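About Fasila

Fasila sells tea sets by post. It also mends the damage other people's posting does to tea sets, and in a bad year the second half of the business has paid for the first. We work from a long room in Trevor with a leaky gutter and very good light, and we have been in it long enough to stop apologising for the stairs.

The name doesn't mean anything. Gwilym Ifans wanted Ifans & Watkins, Morfudd Watkins wanted Watkins & Ifans, and Fasila was what the man at the sign shop could fit on the board we had already paid for.

What we do all day

People assume that a tea set firm spends its time on tea. We drink a fair amount of it, but the working day is cardboard. A set arrives from the maker, gets unpacked, looked at, grumbled over, packed again and sent to somebody's sister in Norfolk. Most of what we know is about boxes, and most of what we argue about is foam.

The foam matters more than the pottery, as far as the post is concerned. A teapot is an awkward thing to move. It has a spout on one side and ideas of its own about which way up it should travel, and if you put it in a box with newspaper it will arrive as a jigsaw. Give it a recess cut to its own shape and it will generally behave. Cups are easier, being round and having no ambitions. Lids are the worst. A lid is small enough to be forgotten and fragile enough to be missed, and when one goes astray the pot it belonged to becomes a vase.

We keep an open set on the teal table for anyone who comes up to see how it is done, black pots and black cups in white foam. It shows the dust something dreadful, and visitors like it better than any of the coloured ones.

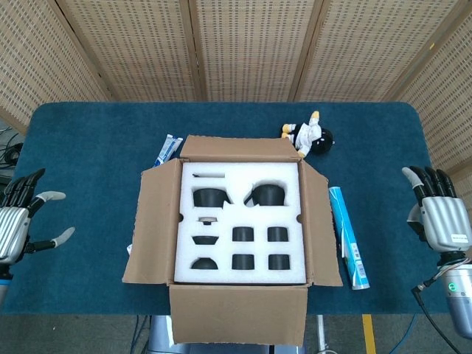 Do you sell single cups, or only whole sets?

Single cups, lids and bowls can be ordered by email if we have them in the same glaze. Whole sets are sold through the shop page. Spares are posted once a week and cost the same to send however many you order.

How we got here

Gwilym started it, in the sense that he bought a pallet. He had been working in the returns department of a catalogue firm called Kekby, where crockery came back in every condition from unopened to gravel, and where a set with one broken cup was written off along with everything else in the carton. He found this hard to watch. When Kekby closed its crockery pages he offered for what was left on the floor and was surprised to be told he could have it by the following morning.

The pallet held 3954 pieces. We know this because he counted them, in his mother's garage, over most of October, and wrote the total on the wall in marker pen, where it still is. There were pots without lids, lids without pots, a great many saucers, and one complete set, which he dropped.

Morfudd came in to do the books for a fortnight. She had been a school secretary and was used to dealing with lost property, which she says is the same trade with more gloves in it. By the end of the fortnight she had sorted the lids by diameter, thrown out the fruit boxes Gwilym had been posting things in and told him that a firm which spent more on refunds than on string was not a firm. She has been here ever since. The fortnight is mentioned at Christmas.

For the first couple of years we sold matched-up sets from the pallet and whatever else we could find like it. Then the pallet ran out, as pallets do, and we began buying new. We still match and mend. If your aunt left you a teapot and your cousin left it too near the edge of the draining board, send us the measurements of the opening and we'll look through the lids.

How a set is packed

The method is not secret, and we would be flattered if anyone wanted to steal it.

The pots go in first, with their lids out. A lid left on a pot rattles, and a lid that rattles for 200 miles has had a hard life by the time it meets you -- so lids are wrapped and given a place of their own. After the pots come the cups, mouth down or mouth up according to how the foam was cut. Gwilym believes in mouth down. Morfudd believes in whatever the foam was cut for. Small tools go in last, in a slot if there is one and taped to the underside of the lid sheet if there isn't.

Then somebody picks up the whole insert by its edges and tilts it a little over a folded blanket. If anything shifts, it comes out and gets a twist of tissue. If anything falls, it lands on the blanket and we start again in silence.

The foam blocks we buy plain and cut to a pattern we call Hidotov. Gwilym named it. He says it is a word he dreamed, and he was so pleased about it that no one had the heart to ask for a better one. A Hidotov block takes 15 minutes to cut when the knife is new. When the knife is old it takes most of an afternoon and looks as if it has been chewed.

Boxes

We use boxes again whenever they are fit for it. Sets come to us in all sorts of cartons, plain brown, red-printed, some covered in Chinese lettering and some with a previous owner's thoughts in biro, and plenty of those have another journey in them. If the corners are sound and the flaps meet, we'll use it. A few scuffs on the outside are no trouble to the cups. We have had letters from customers who felt that a present ought to arrive in a smarter box, and we understand, and for those occasions there is a plain new one at extra cost. Tell us when you order.

What we will not use again is tape. Old tape comes off, every bit that will shift, and new tape goes along the seam and down both ends. You should be able to press on the closed flaps without them giving way. If you can feel them dip, there is too much air inside, and air is a poor thing to pack a teapot in. It weighs nothing, costs nothing and protects accordingly. 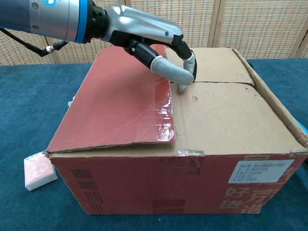 Words by Morfudd Watkins
Page last revised 11/04/2022

I was asked to write the rest of this page on the grounds that Gwilym's version was mostly about foam. He has been allowed to keep the parts you have just read.

Opening your parcel

Put it on a table. I would have thought this went without saying, but we have a drawer of correspondence that says otherwise. Have a cloth under it if the table is slippery, and fold all the flaps right out before you reach for anything, so you aren't working through a letterbox. Lift the pots by the body. Never take one by the spout, however conveniently it is pointing at you.

Check each recess before you put the foam away. Lids and small dishes sit lower than you expect and are fond of staying behind. One lady rang to report a missing lid and rang again at Easter, having found it in the loft, in the foam, in the box.

Keep the insert if you have anywhere to keep it. You may move house. If you haven't the room, post or bring it back to us and we'll knock 10 per cent off your next order, as long as it hasn't been used by the cat.

Breakages

They happen. Write within 40 days and tell us what broke, and keep the pieces until you have heard back. We don't need them returned, and would rather you didn't, after the parcel of bits that arrived having been packed beautifully by someone with a real talent for it. We offered her a job. She had one.

If we have the part, we send the part. If we haven't, we send the nearest thing and you can say what you think of it. If you would sooner have your money, you can have that. I deal with breakages myself and answer in the order they come in, with a biscuit.

Visiting

The packing room in Trevor is open on weekday afternoons, and mornings if you ring first. Come up the outside stairs and hold the rail. You can look at the open sets, try a pot for weight (please do, a pot that is heavy empty is not going to get any lighter) and take a second off the seconds shelf at whatever price is on the sticker. There is no card machine at the seconds shelf. There is a tin.

Parking is on the road. The kettle is on the left as you come in, and the mugs beside it are from the supermarket. We get through too many to use the good ones.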